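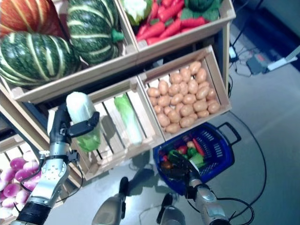
Couves-chinesas, batatas, cenouras e abóboras nos caixotes de madeira da mercearia Villanueva. No chão, o cesto das compras.

Outubro entre caixotes

Quem entra na Villanueva pela primeira vez costuma parar logo diante da estante dos legumes, e eu, que já lá entrei mais vezes do que saberia dizer, continuo a parar. É uma estante de madeira, em andares, e em outubro fica de tal maneira cheia de cor que uma pessoa se esquece do que ia comprar (eu ia por cebolas, saí com nabos).

Vasanthi Sivakumar abriu a mercearia com 300 euros de hortaliça e uma balança emprestada, e ainda hoje arruma tudo ela própria antes das oito da manhã. As abóboras riscadas vão para cima, ao lado das cenouras, que gosta de ter com a rama. “A rama diz-me tudo”, explica, enquanto sacode a terra das mãos. “Se está murcha, a cenoura já andou a passear demais.”

As batatas pequenas, de pele clara, são para assar inteiras, com casca, alho e um ramo de alecrim: 60 minutos no forno de lá de casa, que é velho e vagaroso, talvez menos no seu. Os nabos de ombros roxos pedem sopa, embora Vasanthi os prefira crus, em fatias finas, com limão e sal grosso.

Mas a conversa acaba sempre na couve-chinesa. Há fregueses que a pegam, viram, pesam na mão e voltam a pousar, desconfiados, e é então que ela sai de trás do balcão e começa a contar como a mãe a salteava com gengibre e sementes de mostarda, muito depressa, para o talo branco ficar a estalar. Escolha-a firme e pesada, aconselha, e guarde-a inteira no frigorífico, tirando as folhas de fora à medida que precisar.

Eu levei uma, claro! E uma beringela, dois pimentos e mais não sei quê que foi caindo no cesto pelo caminho. Nessa noite fizemos o salteado lá em casa, com gengibre a mais, e comemo-lo de pé, junto ao fogão, diretamente da frigideira.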